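After the Snack Break – Table Clearing at Jestdale

Lorena Zapata and I have been putting this little gallery together all week, and we love how it came out! Jestdale has 16 people sharing one kitchen, so trays come back at all hours, and everybody has their own way of sorting them. Constanza Ocampo does cups first. Domingo Medina goes straight for the trash. I'm a plates person myself – the big ones, always, and then there's room to think.

We've kept the captions short. Click through at your own speed.

The Tray

A blue plate hanging over the rim, a smaller light blue one, a white cup turned upside down and a pair of chopsticks along the side. I'm so fond of the carrot piece, bright orange against all that dark brown, and of the crumbs that made it out onto the wood.

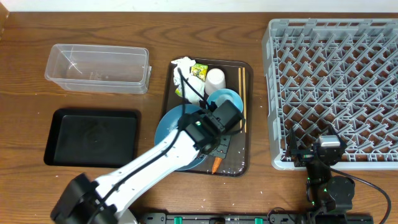 Our Sorting Order

Napkins and wrappers go first, then food scraps, then plates, cups and chopsticks. Crumbs get wiped up last, and please do the table too, not just the tray!

Want to add a caption of your own? Leave it with Lorena and we'll put it up with the next batch in December.

Posted 19 Aug 2020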